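My brother Danny moved into his own place in Liltville in July, and I've been meaning to write about it ever since. Quick catch-up first, then the program stuff a few of you asked me for!

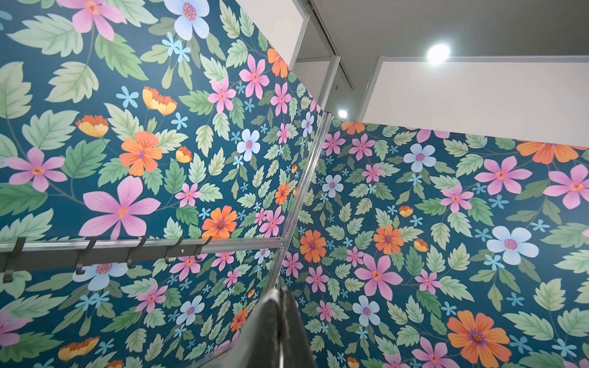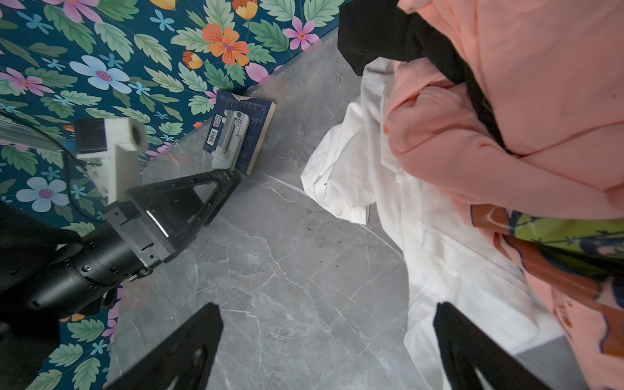
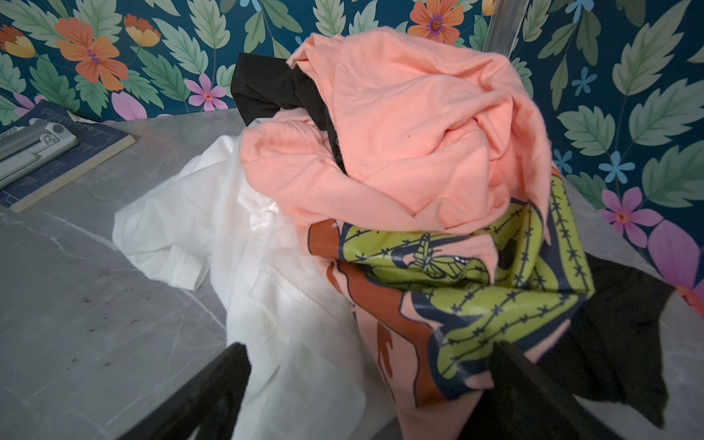 Danny is 34 and has a developmental disability, and he's been going to the Saturday life skills group at Drallulel for 15 months now. Mawar Entili runs it, and she starts everybody with laundry. I was skeptical (he'd never folded a thing at Mom's), but a rumpled pink T-shirt with a big cactus on it is a pretty great thing to practice on — you get the cactus facing down and the sleeves just kind of follow. He's up to seven steps on his card.

Next is the bus. They ride out to Tambunan in a group of 12, buy lunch, count the change and ride home. Danny wants to do the route alone by fall. I'm nervous, he isn't.

There's a waitlist for evenings, so call soon if you're interested, and ask about the cooking class too.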